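Dridasia Road

Dridasia Road is a two-lane paved road running for 7 km between the settlements of Gauthier and Grultance. It climbs 155 m over its length and reaches its highest point, 315 m above sea level, near the Grultance end.

Route

The road leaves Gauthier on level ground and follows the foot of a slope. Most of the climb falls in the second half, where the roadway was cut into the hillside and is held on the uphill side by stone retaining walls. The longest of these measures 200 m.

Construction

The alignment was set out by the surveyor Corrado Sanna, who kept the curves wide to suit loaded carts. The walls were laid dry and later pointed with mortar — a change made after frost damage to the lower courses. Asphalt replaced the earlier gravel surface in two stages.

Surface and markings

The pavement is a single asphalt course with a dashed white center line and white edge lines. Along the walled section, trees stand on the side opposite the wall and shade part of the roadway.

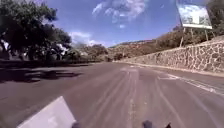
Center markings wear faster than edge markings on roads of this type, as vehicles cross them when passing. Repainting is carried out in November, after the drainage channels have been cleared. A survey of the walls by Ginevra Marino recommended new weep holes at the base of the longest section.

See also

Retaining wall
Road surface marking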